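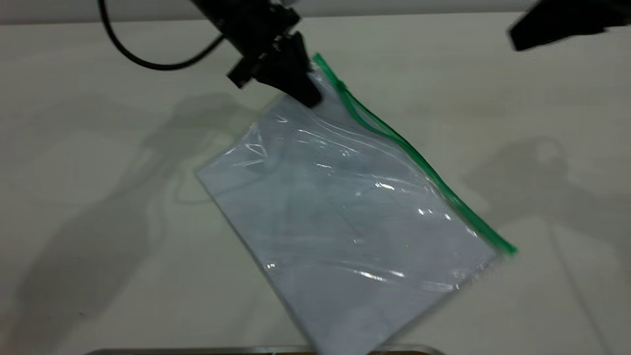 The storage of household papers is a subject to which this blog has returned several times, and the present entry sets out the arrangement adopted in this household since February. The papers concerned are the ordinary ones: appliance warranties, receipts for larger purchases, vaccination records, the lease, school forms and a quantity of correspondence from the water company that no member of the family has been willing to discard. For many years they were kept in an accordion file, which had 15 pockets and was, by the end, held shut with a belt. The accordion file has been retired. Its replacement is the clear plastic zipper bag, and in particular the kind with a bright green zipper, which can be picked out at once in a drawer full of white paper and gray folders.

The decision followed a leak beneath the kitchen sink in Seltow, where the family lived before the move. The accordion file stood in the cabinet next to the sink, and the lower third of its contents was lost. Most of what was lost could be requested again. The receipt for the dishwasher could not, and the repair cost 269 at a time when the warranty had four months left to run. The matter was raised with the retailer on two occasions and was not resolved in our favor.

Several alternatives were considered before the bags were chosen. A ring binder with plastic sleeves was tried first. It performed well for flat sheets of standard size and poorly for everything else, and small receipts slid out of the open tops of the sleeves whenever the binder was turned over. A metal cash box was found to be too small. Scanning was also attempted, and those papers that were scanned remain available on the family computer, but a number of offices continue to ask for the original and the project was set aside after the letter D.

The zipper bags were purchased from Lomside, the housewares store on the road out of town, in packs of 4. They are large enough to accept a letter-size sheet without folding. Readers who plan to buy bags for this purpose are advised to take a sheet of paper to the store and compare. An earlier pack, bought by mail, turned out to be slightly narrow, and every document had to be folded along one edge, which was irritating and made the bags thick on one side. Those bags now hold craft supplies.

The rules of the system are few. Each bag is given to one subject and one subject only. The most important sheet is placed at the front, facing outward, so that it can be read through the plastic without opening the bag. Staples are removed, as they catch on the plastic and in one case made a hole. Paper clips are permitted if they are the coated kind. Before closing, the bag is laid on the table and smoothed by hand toward the zipper so that the air leaves it.
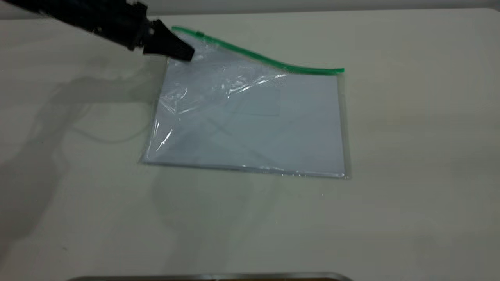

The zipper itself deserves a word of caution. It should be drawn along slowly, with the corner of the bag held flat, and it is worth running a thumb along the full length afterward. On two of our bags the track had separated a little way behind the slider, and this was noticed only when the bags were taken out of the drawer some weeks later. No harm was done. The habit of checking has been kept all the same, and the children, who find the sound satisfying, have taken over this part of the work.

Labels were the subject of some disagreement. The first labels were written directly on the plastic with a permanent marker, and the writing wore off at the places where fingers held the bag. Adhesive labels were then applied, and these curled. The present method is to write the subject on a strip of card and slip it inside the bag, behind the front window of plastic and above the first sheet. It is the simplest method of the three and should have been tried first. The card may be changed when the contents change, and the bag can be used again.

The bags stand upright in a Stuvska drawer unit in the hallway, on edge, with the zippers at the top. Standing them up was an improvement on stacking them. Plastic is slippery, and a stack of more than a few bags would slide apart whenever the drawer was opened with any force. Upright, they can be turned through like cards in a catalog. The lease and the insurance papers are at the front, followed by the medical records, then the appliances, then the school. The water company is at the back.

It must be admitted that the system has limits. Creased plastic reflects the overhead light in the hallway, and on a dark evening it is sometimes necessary to tilt a bag one way and another before the sheet inside can be read. The bags wrinkle with use and never again look as smooth as they did on the first day. They are also not suitable for old photographs, which have been moved to a proper album on the advice of a neighbor – a separate undertaking that will be reported here when it is finished, if it is finished. Finally, the bags do nothing to reduce the amount of paper. An estimate made during the move put the total at 1,000 sheets, and although several evenings have been spent sorting, the shredder has been less busy than was hoped.

One further use may be of interest. For the journey to Han last summer, a single bag was packed with the reservation, the ferry schedule, copies of the passports and a blank sheet for notes. It traveled in the outside pocket of the suitcase and was taken out at each stop. The blank sheet proved to be the most useful item in it and came home covered on both sides with bus times, the name of a bakery and the scores of a card game. That sheet has been kept, in its own bag, in the same drawer.

A reader wrote after the last entry to ask how instruction manuals are handled. Thin manuals go in with the warranty for the same appliance. Thick ones do not fit and are kept in a shoebox on the shelf above, in no particular order, and it is expected that the shoebox will be dealt with in the fall.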